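The wallpaper is up!

September 9, 2024

I have wanted flowers on that wall since June, when Inna Kostiuk sent me a sample folded up in a birthday card and I carried it from room to room for days like a lunatic. Well — it's up, and I keep walking back in just to look at it.

It's a watercolor print on white, with big pink roses and blue bows, and I was so worried it would fight with the top. Petro had his heart set on something plain gray-green and said so more than once. But look at the two of them together!

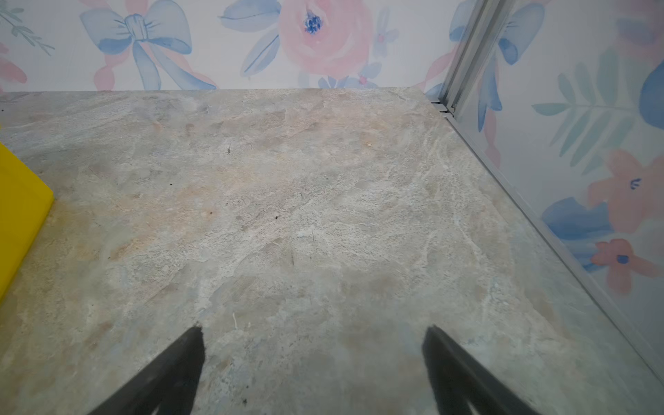 Pink rose, blue bow, and all that lovely cloudy stone pattern.

What I love most is how the blue in the bow picks up that faint blue-green in the surface. I never planned that (I was only thinking about the beige!). There's white veining and sandy blotches too, so it doesn't feel cold at all next to the flowers. And a bit of bright lemon yellow over on the left — so cheerful against the pink.

Hanging it took us 3 evenings, mostly because matching up a bow across a seam is a real test of a marriage. Orysia lent us her good smoothing brush and I'm in no hurry to give it back. Next up is the lamp, and I'm already leaning toward blue.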